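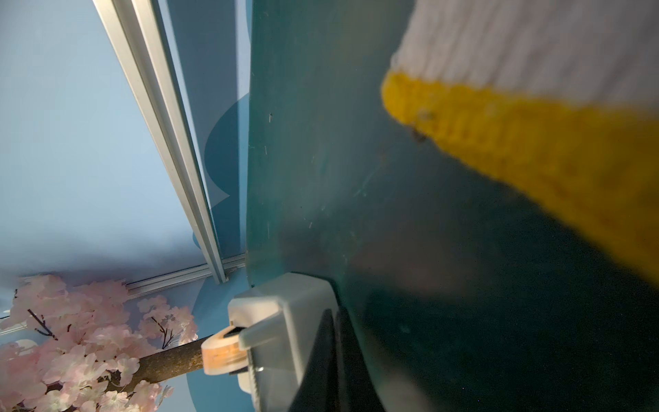
About Wynne

Wynne is a packing and mailing shop. People bring us things that need to get somewhere in one piece, and we wrap them, box them and send them off. Teapots, picture frames, a grandmother's mixing bowl, forty years of Christmas ornaments in one very tired shoebox... we love all of it, and we still get a little thrill when something with an awkward handle comes through the door!

How we got going

We opened in March with 2 packing tables and a borrowed hand truck. The first parcel was a ceramic rooster, and it took us most of a morning (we wrapped it, unwrapped it, changed our minds about the tail and started over). We learned a lot from that rooster. By the end of our first season we had packed 1,463 parcels, and we had strong opinions about tape.

What we do

Bring your things in as they are. You don't need to find a box first, and please don't worry about tidying up the old newspaper they came in. We talk through what the item is, where it's going and how soon it has to be there, then we pick the wrapping to suit. Glasses get wrapped one at a time. Plates travel on edge, with padding between each pair. Lampshades get a box of their own, always, even the small ones.

We also pack for small makers. Olluto sends its hand-poured candles through us, and Gudolon trusts us with its glass birdhouses, which are every bit as hard to wrap as they sound and much more fun.

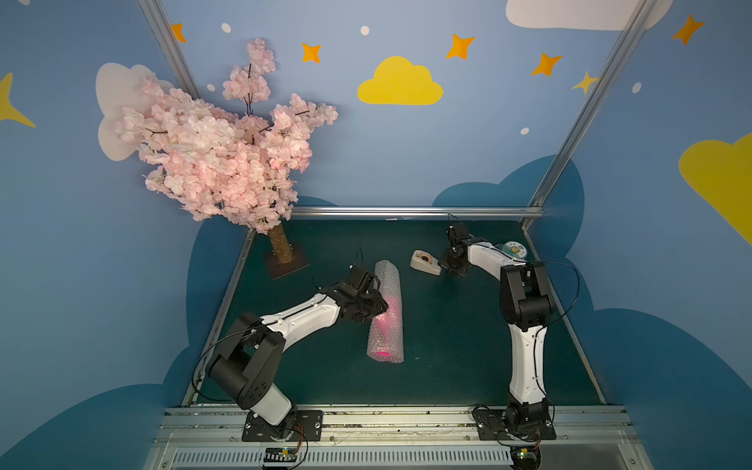 Good packing starts with having everything within reach before you begin. It sounds like such a small thing, but hunting for the end of the tape with one hand while you hold a half-wrapped vase in the other is how vases get dropped. So the bubble wrap lies right out on the table with the tape dispenser close by, and there's another roll of tape behind it. And yes, there are clouds and orange stars on the walls, plus a cherry blossom tree in the corner. Customers ask about the tree more than they ask about prices!

Learn to pack with us

Our Pedar class is for anyone who is moving house, starting an online shop or just tired of opening boxes of broken mugs. It runs for 4 evenings, and you get to keep the roll of wrap you practice on. We cover corners, handles, lids, odd shapes and how to close a box so it stays closed. So far 153 people have taken it, and some of them have come back to help teach the next group. The next class starts 30th October. Wear comfortable shoes, and bring one breakable thing you're fond of.

Come and see us

Drop in whenever the door is open. If you have a big load, call ahead so we can clear a table for you.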